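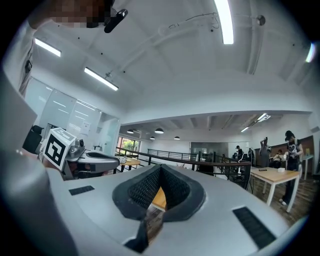

To: Gurkside users list
Date: July 4, 2019
Subject: Re: Episode counts for the two-gripper set

> We have 567 usable episodes from the mezzanine. Is that enough to
> start training, or should we hold off until August? Some of ours
> lose the cube partway through.

Start now. Our Treloar baseline was trained on 602 and the curve had flattened well before that. Hold back 100 for validation, split by operator.

On lost cubes: drop any episode with a tracking gap of more than 20 frames. We interpolate shorter gaps in Livik. Don't smooth the gripper width channel, as it shifts the grasp labels.

Please recheck the marker size in your calibration file before you export.

Werkix data group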